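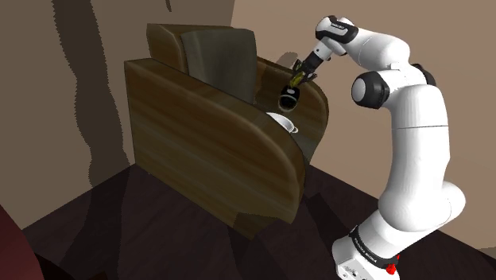

## Étape 1 : simuler avant de signer le bon de commande

Quand Krisztina Bakos m'a demandé de chiffrer notre premier poste robotisé, j'ai fait ce que tout le monde fait, j'ai ouvert un tableur et j'ai commencé par le prix du bras. Mauvaise idée ! Commencez plutôt par une scène simulée, même sommaire -- un bras Franka Emika posé au sol, un fauteuil, une tasse noire à amener au-dessus d'un bol blanc sur l'accoudoir. Vous y apprendrez déjà beaucoup sur la portée et sur l'emplacement du socle, et cela ne vous coûtera que quelques soirées.

## Étape 2 : lister tout ce qui entoure le bras

Prenez une feuille par famille de dépenses :

- la pince et ses doigts de rechange ;
- le support ou la table de fixation ;
- le poste de calcul ;
- la formation (chez nous, 34 heures pour deux personnes) ;
- le transport et l'assurance.

Notre devis Zesuvmont oubliait le support, et il a fallu ajouter 1581 euros en février, ce qui n'a fait plaisir à personne.

## Étape 3 : garder une réserve

Je mets 20 % de côté, Lenni Mäkelä trouve que c'est trop et nous en discutons encore volontiers autour d'un café. À vous de voir, mais inscrivez cette ligne dès le départ, bien visible.

## Étape 4 : comparer les devis

Demandez-en au moins deux (nous avons consulté Ustus et Jisow) avec exactement la même liste, et faites préciser le délai de livraison par écrit. Le nôtre était de 46 jours -- pensez à réserver la salle en conséquence.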